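Dumeneo Chores, data card

Last edited 24 July 2023

What's in it

Dumeneo Chores is a set of recordings of a two-armed robot doing (or trying to do) the kind of small kitchen jobs most of us do half asleep. There are 601 episodes in this release, each with video from the head camera, joint positions for both arms and hands, and a one-line instruction in plain English. I put it together with my brother-in-law Rogério Honorato, who handles everything with a wire in it, and Vanderleia Honorato, who wrote the instructions and then rewrote mine.

People keep asking me whether a robot can put the groceries away yet. My answer is "sort of, on a good day, if you've got all afternoon." This set is my attempt to let you judge for yourself!

The tasks

There are 28 instructions. Most are tiny: wipe this, close that, hand me the sponge. The fruit ones are my favorites, and also the ones I'd look at first if you're picking somewhere to start. "Take the apple out of the basket" is about as plain as English gets, but an apple is round and slick and usually has another apple leaning on it, so the fingers have to find a way in between the fruit and the side of the basket.

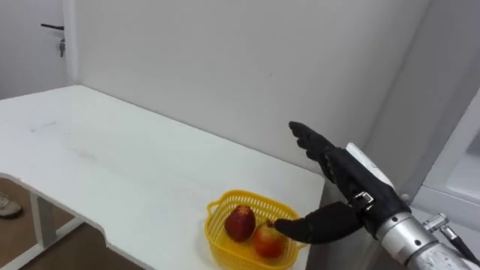

We went back and forth on how to label grasps and ended up with three tags: clean, messy and dropped. Messy means the fruit got where it was going but I winced. If the hand let go and tried again, the whole thing stays one episode and the retries are marked in the notes column. I did think about splitting them up, but then you lose the recovery, and the recovery is the part a home robot is going to need most (my kitchen floor agrees).

The operator drives the arms in all of the training episodes. The policy runs are in a separate folder called bredia, after the model we trained. Please don't mix them. I did once and spent a weekend wondering why my numbers looked so good.

Fridge tasks

These are the long ones, and they can run up to 4000 steps. A typical instruction is "put the fruit in the top of the fridge," and to do that the robot has to line itself up with the opening, pick, lift over the lip, reach in without knocking the shelf and let go gently. People do the whole thing while talking on the phone. Bredia does the pick pretty well, gets shy about the reach, and I still keep my hand near the stop button.

White is a pain, by the way. White table, white wall, white fridge, and the depth estimates go mushy right where you want them sharp. If you're training on color only you may not care. If you're using depth, try the Cerbridge filter in the tools folder, with the window set to 10. I haven't tuned it much past that.
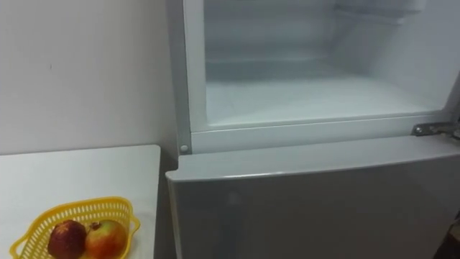

Known problems

Audio is missing from all episodes. We turned it off on purpose.

Timestamps on the left hand drift a little in the longer episodes. The script fix_left.py takes care of most of it.

"Fruit" and "apple" get used for the same objects in different instructions. Vanderleia wants to keep it that way, as that's how people talk, and she won that one.

Don't use this to claim a robot is safe around kids or pets. We never tested for that.

Where to send fixes

Open an issue in the Mendonça repo, with the episode number in the title. I read them in the evenings, so give me a day or two.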